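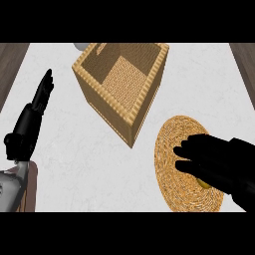 How many demonstrations does a two-armed robot need before it can put an object into a basket without help? At Darkstead, the current working figure is 115, all of them recorded by a person steering both arms by remote control.

The figure comes from a technical note released in September by the teleoperation group at Darkstead, which builds control software for two-handed robots. The note covers one short task in simulation. An object lies on a round woven mat, the right hand has to pick it up, and the object has to end up in a square woven basket further back on the table. The left hand has no part in the transfer but remains under the operator's control throughout.

Operators wear a pair of tracked gloves and watch the simulated table on a monitor. Wrist position and orientation are sent to the arms directly. Finger motion is handled separately, as the joints of a human hand do not line up with those of the simulated one, and a retargeting step called Hamann solves for the nearest finger pose the robot can reach. Joscha Hagedorn, who wrote most of Hamann, said the fingertips are given more weight than the knuckles, with the thumb weighted highest of all.

"If the thumb is off by a few millimetres the grasp is a different grasp," Hagedorn said. "The other fingers can be a bit wrong and the object still comes up."

Each demonstration is stored as a sequence of joint targets, measured joint positions and rendered views. Recording starts when the operator closes a foot switch and stops when it is released. Attempts in which the object is dropped are kept in a separate set and do not count towards the 115. The note does not give the number of dropped attempts.

Four operators contributed. Two had used the gloves before and two had not, and the note reports that the new operators moved more slowly on the approach to the mat but followed much the same path to the basket. Rosalía Carrasco, who ran the recording sessions, said pauses were the larger problem. People tend to stop above the object while they judge its depth on a flat screen, and a policy trained on those recordings learns to stop there too.
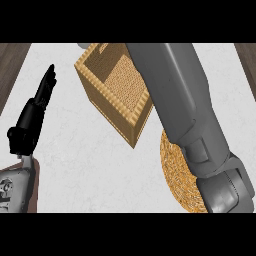 The simulated work table, with the basket at the back and the round mat partly hidden by the right arm.

To deal with the pauses, the group trims any stretch in which neither wrist moves and the fingers hold still. Closing movements of the hand are left alone, even very slow ones. Carrasco's team first tried trimming on wrist motion only and found that it removed parts of the grasp.

The arm itself is a second source of trouble. With the camera fixed above the table, the right forearm can come between the lens and the things the operator needs to see. Darkstead tested a second view mounted near the wrist, shown as an inset on the monitor. Operators used it for the last part of the reach and ignored it the rest of the time. The trained policy was given both views.

Once the recordings are trimmed, they are used to produce further training data. The basket and mat are shifted by small amounts, the recorded wrist paths are bent to suit, and each new version is replayed in the simulator. Those that end with the object in the basket are kept, up to a ceiling of 2000. Kaan Soylu, who maintains the replay code, said most failures at this stage happen at the rim of the basket, where a path that cleared the edge in the original recording comes in slightly too low. Soylu has added a check on the height of the lowest fingertip, and replays that fail it are now stopped early to save computing time.

The group has not yet moved the task to physical arms. Gunther Eichhorn, head of the Jondov test laboratory, which is to host the hardware trials, said the contact settings would need to be measured again first. Woven surfaces are awkward in this respect. In the simulator the basket and the mat are treated as rigid, with a single friction value for each, whereas a real mat bends and slides when a fingertip presses on it.

"We would fix the mat to the table for the first runs and then take the fixings away," Eichhorn said. "I would expect the grasp to carry over before the placement does."

Darkstead also intends to compare remote control with hand guiding, in which a person takes hold of the arm and moves it through the task. Waltraud Heitmann, who is preparing the comparison, said hand guiding gives the operator a direct sense of weight and contact but is hard to do with two arms and a full set of fingers at once. One option under review is to guide the wrists by hand and add the finger motion in a second pass with the gloves.

The trimming tool and the replay code are to be released under the name Amora. The recordings will follow separately, with the dropped attempts included as their own set. Hamann will remain in-house for now, although the note sets out its cost function in full and lists the weights used for each fingertip.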